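4. Mixing and casting your first blocks

Now the fun part! The Brevlow casting kit makes solid, paintable shapes from plain casting powder and water, and once you have done one batch you will want to fill every mold in the box.

Before you start, read the caution at the end of this section and cover your work surface.

1. Wipe the inside of the mold with a thin coat of release oil. Get into the corners with the small brush.
2. Close the two halves and snap on both clips.
3. Pour 587 ml of cool water into the mixing tub.
4. Sprinkle the powder in slowly, up to the fill line, and let it soak for 2 minutes. Don't stir yet!
5. Stir gently until smooth - fast stirring traps air and leaves pits.
6. Add pigment a little at a time. The color dries lighter than it looks in the tub, so be bold.
7. Fill the mold in one steady pour, then tap the sides to bring up bubbles.

Leave the mold flat and level overnight. Warm weather in May or later speeds things up, but a cold garage can double the wait.
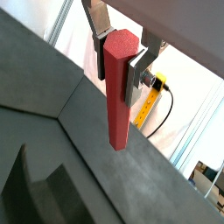 Fig. 6. Eight-sided column, red.

8. Unclip the mold and ease the halves apart. If they stick, wait another hour and try again.
9. Smooth the seams with the fine sanding pad, working along the length of the piece.

Note: Tall shapes are great for practice. Small flaws on the long faces sand out nicely, and sharp edges come with patience.

Caution: Powder dust irritates eyes and lungs. Wear the mask while pouring and sanding. Never rinse leftover mix down a drain - let it harden in the tub, flex the sides, and throw the lump in the trash.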